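Visitor Guide (Seasonal), Jotdale Lake and Old Town
Reference 789
Posted 2023-02-10

Jotdale Heritage Walks is hiring 2 seasonal guides for the lakeside route and the old mill quarter. The contract starts in June and runs for 100 days. Hours average 30 per week, including weekends and public holidays.

Location

All tours leave from the Zescombe Gate, on the north shore. The standard route follows the lake path to the causeway, crosses to the chapel island and returns through the market streets. It takes 60 minutes at walking pace. The causeway has uneven stone paving and one flight of steps.

Duties

Lead up to four scheduled tours per day, in groups no larger than 20.
Deliver the approved commentary on the founding of the town, the chapel legend and the flood walls.
Check tickets at the gate and record group numbers after each tour.
Report damage to signs, railings and paving on the day it is seen.
Cover the information desk at Cendilero House when tours are cancelled for weather.

Requirements

Spoken English to a standard suitable for public speaking. A second language is an asset.
Current first aid certificate, or willingness to obtain one before the start date.
Legal entitlement to work for the full term of the contract.
Ability to walk the route four times in one shift.

Previous guiding experience is preferred. Knowledge of local history is tested at interview, using the Weerasinghe guidebook to the lake and its monuments. Shortlisted applicants will receive a copy.

Pay and conditions

Guides are paid by the hour, with travel between sites counted as paid time. Jacket, badge and voice amplifier are supplied and must be returned at the end of the season. Training takes three days and is paid at the full rate.

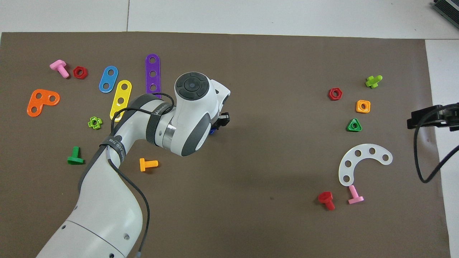

How to apply

Send a resumé and a cover letter of one page, quoting the reference number, to the office at Cendilero House. Include the names of two referees and any dates in the season when you are unavailable. Interviews include a ten-minute trial commentary at the Zescombe Gate. Applications without a cover letter will not be considered.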